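I went to the Prirkgate open day expecting a sales pitch with free coffee, and I got both. The coffee was fine.

Prirkgate is the new passenger hall at the Bredell ferry terminal, built for the day when every non-EU traveler has to give fingerprints and a face scan at the border. Rullel, the company that supplies the kiosks and the gates, opened the doors to trade visitors and a few people like me who write about crossing borders for a living. We got lanyards, a safety talk and a map that still showed the old parking lot.

The tour started at the kiosk floor. There are 43 kiosks in four rows, and our guide said each one can register a first-time visitor in under two minutes. I asked whether that was with a family of five and a stroller. It was with a staff member who had done it before. When it was my turn I needed three tries to get my right hand read, and the screen told me to "please relax" in a font too small to read without glasses. A woman behind me gave up and went to look at the gates.

The number they like to repeat is 3198 passengers in a test day. It is printed on the wall by the entrance and again on the tote bag. Ask how many of those were registering for the first time and you get 1602. Ask how many of those got through without a member of staff stepping in, and you get 1034, along with a change of subject. So better than one in three first-timers needed help, in a test that was announced in advance, on a calm Wednesday, with no coaches. I would have put that on the wall.
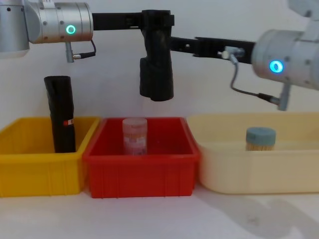 Border officers were thin on the ground for a day that was supposed to be about their work. Two of them stood by the manual booths and were polite about everything. One told me the booths will stay open "for now," and that the staffing plan for summer has not been agreed. The guide preferred to talk about automation, and to hear him tell it the whole building will soon run itself. I have my doubts. A machine repeating one task is one kind of job, and a tired grandmother whose passport has a bent corner is another, and the second kind is what fills a ferry hall at six in the morning. Nothing I was shown dealt with the bent corner.

After that came the gates, which I will admit are quick. If you are already in the system you look up, wait a moment and walk through. Mine opened the first time. The man ahead of me had to take his hat off and then step back because he was too tall for the marked spot, but he got there.

The coach lanes were the part I had come for, and they were the weakest part. Most people reach Bredell by road, and a full coach has to empty, line up, register and load again before it can board. The plan is a covered strip outside the hall with room for two coaches. I asked what happens to the third one. It waits on the access road. And the fourth? Also on the access road, I was told, though further back - where there is no roof, no restroom and no sidewalk.

Guérin, the ferry line, had a desk near the exit with a leaflet advising passengers to arrive "in good time." I asked how long that was. They are waiting for guidance. The leaflet has a blank space where a number could go, so at least someone has thought about the layout.

I drove back past the access road, which took me a while, as they were resurfacing it. The hall is due to open to passengers in January. If you are crossing that month, take a sandwich and go before you get in line.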